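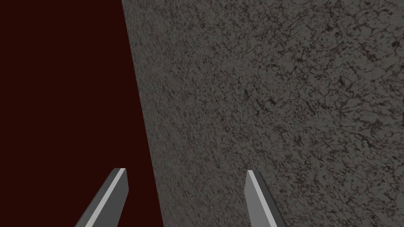

Member Forum: Hair and Skin Care
Topic: Conditioner bars and hard water - request for guidance

olga_serrano
Posted 7 January 2025

Good morning. I am responsible for guest supplies at Skolumura, a residential study center. In September we replaced bottled conditioner with the Posex solid bar in all guest bathrooms. The shampoo was left unchanged. Since then we have received repeated comments that hair feels coated after rinsing, mainly from guests with fine hair. Our water supply is hard. I would be grateful to hear whether other members have met this problem and whether a different bar, or different instructions to guests, resolved it.

Olga Serrano

R.Baloch
Good morning, Ms. Serrano. In my experience the usual cause is the amount applied. Guests tend to rub a conditioner bar directly on the head, as they would a shampoo bar. It should be drawn over wet hair from mid-length to the ends, two passes at most, and then worked through with the fingers. I would recommend a short printed card in each bathroom before any change of product.

Razia Baloch

tidewater_spa
I must respectfully disagree with the previous reply. We placed cards in our changing rooms and the comments continued. We then moved to the Hekow bar, which is softer and rinses out faster, and the matter was closed within a month. It does wear down quickly in a warm room, and that should be included in any cost comparison.

R.Baloch
May I ask whether the shampoo was changed at the same time? If so, it is difficult to say which of the two made the difference.

tidewater_spa
It was. I accept the point, although our clients were satisfied with the result and we did not look into it further.

member733
A question for the original poster: is the shampoo you supply soap-based or detergent-based? True soap leaves a film in hard water, and conditioner applied over that film will feel heavy whatever brand is used.

olga_serrano
Thank you all. I have checked the label and the shampoo is a Brøndum bar, the soap-based version. I had assumed that the conditioner was at fault, as the comments began when it was introduced.

member733
Then I would start there. The older bottled conditioner may simply have been hiding the film. A vinegar rinse will also remove it, but I would not expect guests to prepare one.

R.Baloch
I agree with member733 on this. I would still print the card.

tidewater_spa
I remain of the view that the softer bar is the better choice for fine hair. Members may wish to request samples of both and compare them in their own water.

olga_serrano
That seems a fair approach. I will place a detergent-based shampoo in two of the bathrooms, keep the Posex conditioner as it is, and add Ms. Baloch's card to all of them. Samples of the Hekow bar have also been requested. I will post the guests' comments in this topic when I have them.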